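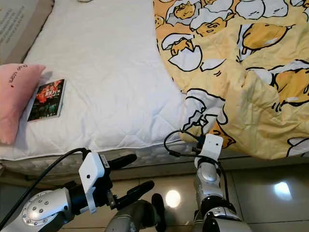

A quilted mattress pad on a bed, with a printed comforter, a pillow and a paperback book on top.

Mattress pad

A mattress pad is a layer of bedding placed over a mattress and usually under the fitted sheet. It protects the mattress from sweat, dust and small spills, and adds a little softness. The terms mattress pad, mattress cover and mattress protector are often used for the same article in stores, although a protector is usually thinner and may have a waterproof backing. A mattress topper is thicker and is bought mainly to change how firm the bed feels.

Construction

Most pads have three layers: a top fabric, a filling and a backing. The layers are joined by quilting, which keeps the filling from sliding to one side. Diamond stitching is one of the most common patterns. Small diamonds hold the filling more tightly and give a flatter surface, while large ones leave the pad puffier. The top is commonly cotton, polyester or a blend of the two. Polyester fiber is the usual filling in low-cost pads; cotton and wool are also used.

White is the traditional color. It does not show through a light sheet and can be washed with other white bedding.

Attachment

Pads are held on the bed in several ways:
Fitted skirt: a stretch fabric panel that goes down the sides of the mattress and under it.
Corner straps: elastic bands that loop under each corner. The sides of the mattress stay uncovered.
Loose: a flat pad with no fastening, held only by the sheet above it.

Flat and strapped pads wrinkle more easily than skirted ones. A pad that is too large for the mattress will also bunch up, whatever the fastening.

Use with other bedding

The usual order is mattress, pad, fitted sheet, top sheet and comforter. Some people leave out the top sheet, and some lie directly on the pad, in which case it needs washing as often as a sheet would. Comforters may be plain or printed, and cartoon prints, such as egg yolks with sleepy faces in their shells, are sold for adult beds as well as children's.

Care

Washing instructions vary with the filling. Polyester pads can generally be machine washed in warm water and tumble dried on low. Wool pads may need a cold, gentle cycle or dry cleaning. The pad should be fully dry before it goes back on the bed, as damp filling can develop mildew. Broken quilting threads can be repaired by hand if the filling has not shifted.

See also
Comforter
Fitted sheet
Mattress topper
Pillow

Last edited 1 July 2025 by Mandla Sibiya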